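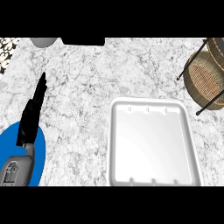
Hard water and a pale kitchen: what works for me

I've lived in Kirnell for 14 years now and the water is so hard you can practically hear it clunk into the kettle. Our last place was soft water, so I arrived knowing nothing about limescale, and within a month the taps had gone crusty and I'd ruined a perfectly good iron. These are the things I do now. A few of them came from my mum, a few from the back of packets and the rest from making a mess of it first.

Kettles

White vinegar or citric acid, take your pick. I've gone over to citric acid as the whole house used to smell like a chip shop. Half fill the kettle, boil it, switch it off at the wall, then tip in a heaped tablespoon of the powder. Put it in slowly! It fizzes up like mad, and if you're leaning over it you'll get a faceful of something that makes you cough. Leave it for roughly 10 minutes, swish, pour it down the sink, then boil a kettle of fresh water and throw that away too before anyone makes tea. I forgot that last bit once when my sister-in-law was round and she was very polite about it.

If you've got one of those kettles with a mesh filter in the spout, pull the filter out and drop it in a mug with a bit of the same solution. An old toothbrush gets the corners.

Taps

The base of the tap is always the worst, that rough white collar where the water sits. Soak a strip of kitchen roll in vinegar, wrap it round and squash it down with your fingers so it touches all the way. Go and do something else for half an hour. Most of it wipes off after that, and what doesn't can be nudged with a wooden lolly stick (never a knife, I've got the scratches to prove it).

Be careful if your taps are brass, gold-coloured or any sort of fancy finish. Vinegar can dull them. For those I just use a cloth wrung out in hot soapy water and dry them properly every night, boring but it does keep the scale from building up.

And keep all of this off marble and limestone. Any acid at all, even lemon juice off a chopping board, will take the shine off and leave a dull mark that you can't wash away. I put an old towel round the tap base before I start if there's stone anywhere near it.

Marble and marble-look worktops

People get these muddled and I don't blame them, some of the pretend ones are very convincing. If you've moved in somewhere and you don't know what you've got, ask whoever fitted it, or look at a cut edge round the back of the sink or underneath. Real stone carries on all the way through. Until you know, treat it as the real thing.

Day to day I use warm water with a tiny squirt of washing-up liquid, a soft cloth, then a dry tea towel straight after. The drying is what stops you getting smears and water rings. On a grey-and-white pattern you can't always see crumbs or little splashes, so I run my hand over it last thing. You'd be amazed what's stuck there after a roast.

Tea rings and turmeric are the two I get asked about most. For tea on a laminate or composite top, make a paste of bicarb and water, dab it on, leave it a bit, wipe it off gently and rinse. Turmeric is more stubborn. Get it while it's fresh with soapy water, and if there's a yellow shadow left on laminate, try the bicarb and then be patient, as sunlight does fade it. Ours went from a patch by the window over the course of February, and we'd barely seen the sun.

On real marble I'd leave the pastes alone unless you've tried a hidden spot first. For a proper stain, ring somebody who does stone for a living.

Trays, tubs and anything white plastic

My rule is that anything likely to drip lives on a tray. Oil bottle, washing-up liquid, the jar with the wooden spoons in it, all of it. When it gets sticky you wash one tray and you're done, and you don't end up lifting nine different bottles to wipe underneath. I like a plain white one with rounded corners, as gunk collects in square ones and you have to go at it with a cotton bud.

White plastic goes orange if you so much as show it a bolognese. Rub a few drops of cooking oil over the stain with kitchen roll BEFORE you wash it, then use hot water and plenty of washing-up liquid. If it's still orange, leave it out on the line side of the garden in full sun for an afternoon. It looks a bit odd to the neighbours but it does the trick.

The glass in the oven door

I'll keep this short as I hate the job. Cold oven, bicarb paste, spread it on thick with the back of a spoon, leave it overnight, scrape off with a plastic dough scraper, wipe and wipe and wipe again. The wiping takes longer than everything else put together. Mine's a Tosent and the inner glass lifts out, so check your manual, I went years without knowing it did.

Cloths

Wash them hotter than you think and dry them flat or over the tap, never scrunched in the bowl. I keep two colours going, blue for worktops and yellow for the floor and the bin lid, and woe betide anyone who swaps them. Skip the fabric softener. It leaves a coating and then the cloth just pushes water about.

I buy my citric acid loose from Carrillo on the high street, where they'll weigh it into your own jar. It keeps for ages as long as the lid's tight. Once damp gets in, it sets like concrete and you'll be chipping at it with a teaspoon. Label the jar as well! It looks exactly like caster sugar, and my other half has very nearly made a Victoria sponge with it.

A few odds and ends

Drying racks: the little plastic feet pull off most of them and the insides are horrible. Soak them in hot soapy water when you think of it.

Plugholes: a kettle of hot water (let it go off the boil first if your pipes are plastic) with a squirt of washing-up liquid shifts grease much better than the bicarb and vinegar volcano, which is good fun for children and not a lot else.

Glasses gone cloudy: try one in vinegar for a few minutes. If it comes up clear it was scale, so do the rest. If it stays cloudy the glass itself is worn from the dishwasher and there's no bringing it back, so keep those for the garden.

Someone wrote in to ask about shower screens. I'm still trying things out on ours and I'll put them on the bathroom page when I've got a method I'd stick with.

Page last updated 5 April 2020 | Contact | © Tavion Dunleavy | Back to top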